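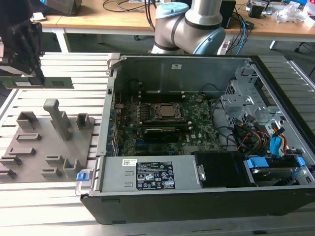
31 Oct 2025

14 comments
Share

Fitting memory into a desktop computer is a job most people can learn in an afternoon. You line up the notch, press until both ends click, and move on. Teaching a robot arm to do it takes longer, and I think most of the extra time is spent badly.

At the Dakasthorpe workshop, where old office machines are stripped and rebuilt, the arms are taught by remote control. An operator moves a pair of handles and the arm copies. Each go is recorded and counts as one demonstration. When I visited, the team had 3,087 of them for memory sticks alone, of which 2,417 had been kept for training. The rest were thrown out as untidy: the stick went in crooked, or the operator stopped and had another try.

I would have kept a good many of those. A crooked stick that gets straightened is the most useful thing an operator can show. If the arm only ever sees clean work, it has nothing to go on the first time its grip is slightly off -- and its grip will be slightly off.

The other way is to take hold of the arm and guide it by hand. Kerekes, a smaller outfit, still does this for anything that has to be pushed home. Their operators can feel the slot take the part. With the handles at Dakasthorpe you feel very little, so people learn to go by eye, and they press too hard or too soft. Guiding by hand is slower and tiring on the shoulders. A session there is kept to 20 minutes for that reason.

Daltine sells the remote kit and Dromamora the training software, and both talk mostly about volume. Volume matters. But 28 careful demonstrations from someone who has repaired computers for years would be worth looking at before anyone orders another thousand from whoever is free that week.

Operators should also be paid as skilled staff. They are doing the teaching, and at present many are on the same rate as the packing bench. Dakasthorpe reviews its pay in November, and I hope it starts there.

Share this article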